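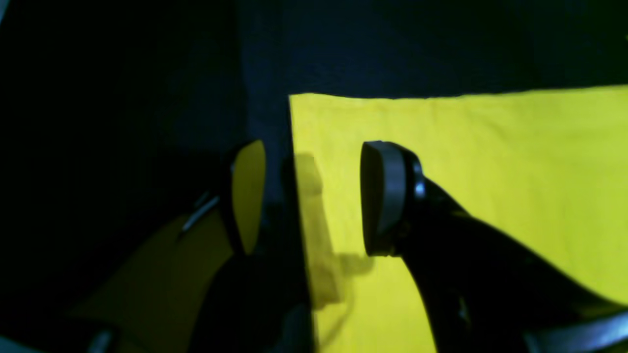 Burncombe Teen Fantasy Shelf: progress report for the second half of the grant

Where we are

The grant paid for 349 books, a reading group and a set of reader reviews on the library website. The books are all here. The reading group meets every Wednesday after school. The reviews are behind, and I am not convinced that more of them would tell us much.

I said in the application that I doubted a fantasy shelf would bring teenagers into the building. I still doubt it, at least in the way the Harahap Fund's guidance describes. Most of the borrowers on the new shelf already had cards. What has changed is how much they take home and how far into a series they get before they quit.

The books

We bought complete series wherever we could. The old collection was full of first volumes with no second, and a reader who finished one in March might wait until fall for the next. That part of the plan has worked and I would do it again.

The choice of titles is a mixed story. We followed the Plusix list for the first order, as the fund suggested, and the list leans hard on whatever had a big cover campaign that season. There are too many stolen crowns and too many academies. Of the titles on that list, 49 have not been borrowed once. I have moved them face out for a month, and if they still sit there I would like permission to swap them with the branch at Skiklow, which has the opposite problem and keeps asking us for stock.

The second order came from request slips filled in by the readers themselves. Those books go out and stay out. They asked for older trilogies, a lot of witches, and anything where the villain gets chapters of his own. They also asked for final volumes of series we had written off as dated.

The reading group

Attendance goes up and down with exams and the swim season. A core of regulars comes whatever the book is. The others turn up for endings – they will skip three weeks of discussion and then arrive with strong opinions on who should have died.

I had planned discussion sheets for each title. We dropped them after 2 sessions. The questions about theme got one-word answers, while an argument over whether a magic system had cheated in the last fifty pages ran past closing. I now bring one question and keep it in my pocket unless things go quiet.

The group did not like the author video call we paid for. The talk was mostly about the next book, which none of them had asked for. I would not spend money on another.

Reviews

The target was a new review on the website every week. We have posted 4. The readers will talk for an hour and then refuse to write a paragraph, and the ones who do write tend to copy the blurb and add a star rating. I could push harder and hit the number. I don't think the result would be worth reading, and I would rather report a missed target than pad the page.

What I would like to try is short notes on cards tucked inside the books, unsigned, with spoilers folded under. A few have already appeared without any prompting. One says only "skip to part three."

Money

The book budget is spent. The author call came in over its line and the printing came in under. A small balance is left for supplies, and I am asking to move it to replacement copies. Paperbacks of this thickness split at the spine quickly, and two of the most requested finales are held together with tape.

Next period

The swap with Skiklow is first, if you agree to it. After that comes a smaller third order, from request slips only. I would also like to change the measure of success from new cards issued to series finished, which we can pull from the loan records. Please let me know before August, when I place the order.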